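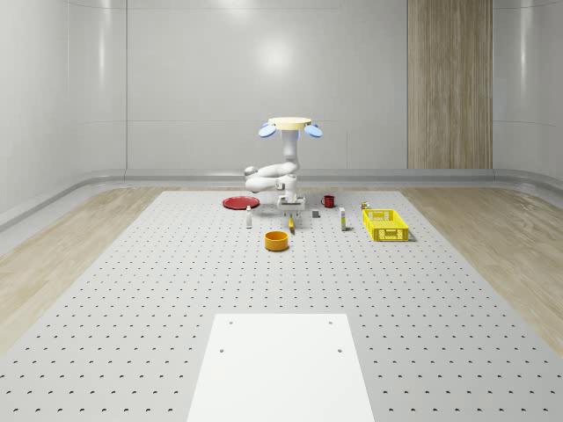

Progress report to the Trirkent fund: good practice for simulated testing of robot arms

Print this page
E-mail this page

Submitted by Arkaveck under the Vachon grant, Thu 15 January

Purpose of the grant

The fund asked Arkaveck to write a plain set of rules for tabletop handling tests that are run in simulation before any work is done with a physical arm. The rules are meant for small laboratories and training centres that do not have a safety officer of their own. Work began in July and the present report covers the period from then until the end of the second quarter of the grant.

Work completed

The draft rules are now in three parts: scene set-up, conduct of a run, and record keeping. Each part has been read by the partners at Pundosier and returned with comments. Murray Girard has led on scene set-up and Shafiq Kodikara on records.

The scene set-up rules require that every object on the table be listed by name, colour and starting position, and that the list be stored with the run. Household items are permitted, provided that they differ enough in shape to be a fair test. In our own simulated room the list includes a flat red plate, an orange bowl, a red mug, a small white bottle and a yellow basket with open sides. The fixed parts of the room must be listed as well. A partner who changes the table or the walls is working with a new scene and must give it a new number.

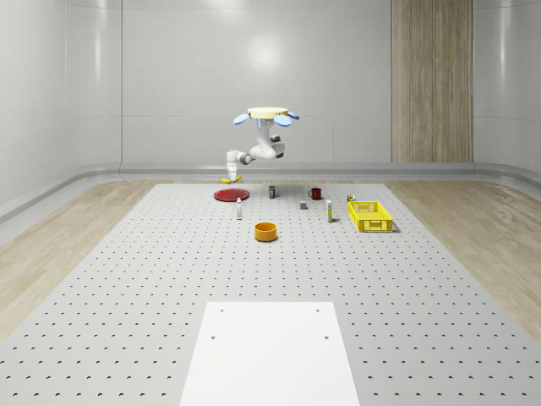
Josefien Michiels

The rules on conduct took longer than planned. The partners disagreed on how close the gripper may come to the tabletop before a run is marked as a contact. Arkaveck had proposed one fixed clearance for all tasks. Pundosier pointed out that a banana lying beside a plate calls for a lower approach than an upright bottle does, and that a single figure would fail sound runs. The revised text sets the clearance by object and asks the operator to write it down before the run starts. A clearance may not be changed afterwards to suit the result.

The same part now states that a stopped run is kept. Some operators had been in the habit of deleting these, and the records were the poorer for it.

Records to date

The partners have logged 2307 runs under the draft rules. Of these, 85 per cent had a complete record when checked by Mr Kodikara. The usual fault was a missing object list — most often where an operator had copied an earlier scene and moved one item. The log form will be changed so that it cannot be closed without a list.

Matters for the fund's attention

Two points remain open. The first is the wording on lighting. Glossy walls in a simulated room give bright reflections, and the partners have not settled whether a change in lighting counts as a change of scene. Eilif Fagerlund is drafting a short paper on the question. The second is the move to physical trials. The rules say at present that a simulated result may not be quoted as evidence that a physical arm is safe, and we intend to keep that sentence as it stands.

Spending is within the approved budget and no change to the grant terms is sought. We ask that comments on the draft be sent to Vernon Kennedy at Arkaveck, who will pass them to the partners ahead of the next review meeting.

Print this page
E-mail this page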